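Ticket: Kit set, red/white, color transfer and waistband twist
Product: Tramero youth kit (shirt and shorts)
Opened by: Lies Willems
Assigned to: Ilse Verschueren, Flornis textile care desk
Opened: Aug 8, 2020
Status: Open, waiting on customer

Reported problem

White trim on the shirt has a pink cast after the second wash. Hem band no longer lies flat. On the shorts, the elastic rolls over inside the waistband and has to be pulled straight by hand before wearing. Order covers 500 sets. Customer has washed one carton so far and has stopped there.

Wash data from customer

Machine: Pollock front loader, settings sheet attached to order
Program: Colors, 40 C
Spin: 1,000 rpm
Detergent: powder, with oxygen bleach
Drying: tumble, medium
Sorting: shirts and shorts washed together, right side out

Entry 1, I. Verschueren

Two separate faults. Treating them as such.

Color transfer: red body fabric sheds dye in the first washes. The powder is wrong for this fabric. The care label asks for liquid color detergent, no bleach, 30 C. Asked customer to confirm whether the load was left standing in the drum after the cycle ended.

Waistband: the elastic is held by stitching at the side seams only. High spin plus tumble drying lets it turn inside the channel. Asked for a photo of one set laid out on a table.

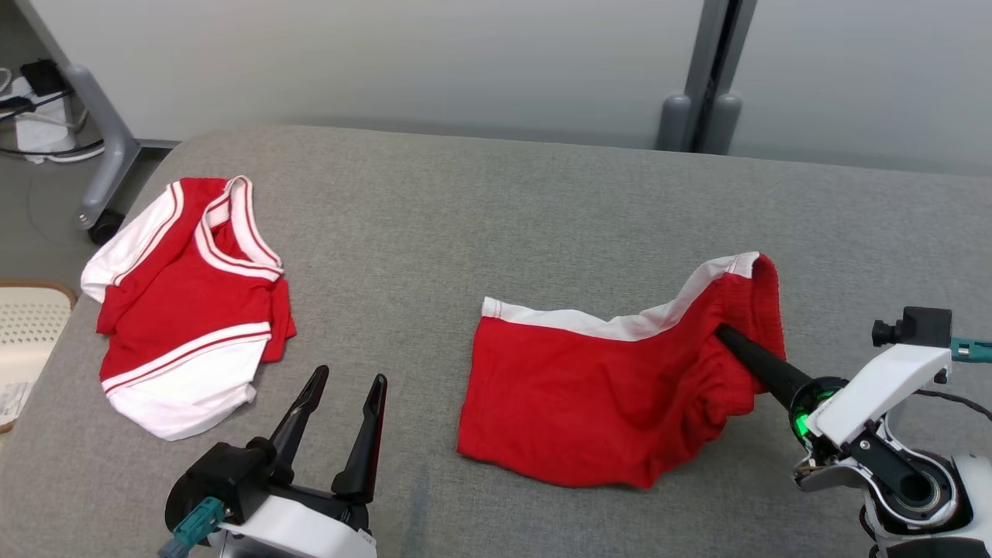
Shirt and shorts, one set. 

Entry 2, I. Verschueren

Photo reviewed. Hem band on the shirt is wrinkled and puckers where the white meets the red body. Thin red stripes on the band can be followed along the edge. Elastic on the shorts is bunched at the raised end of the waistband. Cannot judge the pink cast from a photo. Need the shirt itself, or a swatch next to unwashed trim.

Steps sent to customer:

1. Rewash one shirt alone, 30 C, liquid color detergent, one color catcher sheet. Do not tumble dry.
2. If the trim is still pink, soak in cold water with Bedesora run remover, dose per packet. Test on the inside of the hem first.
3. Press the hem band from the back, low heat, damp cloth. Pull gently along the band, not across it.
4. Shorts: put a hand inside the waist opening, find the twist, and work it toward the nearest side seam until the elastic lies flat. Stretch the waist fully several times.
5. Wash shorts inside out at reduced spin. Line dry.

Entry 3, L. Willems

Steps 3 and 4 done on one set. Hem better after pressing. Elastic went flat but rolled again at the back after one wear. Steps 1 and 2 not done yet, no liquid detergent on site. Collar looks fine to me, only the hem and sleeves are pink.

Entry 4, I. Verschueren

Elastic rolling again after one wear points to channel width. Requested the cutting spec from Tramero. Please send one pair of shorts unwashed and one washed, both tagged with carton number. Hold the remaining cartons until the rewash result is in.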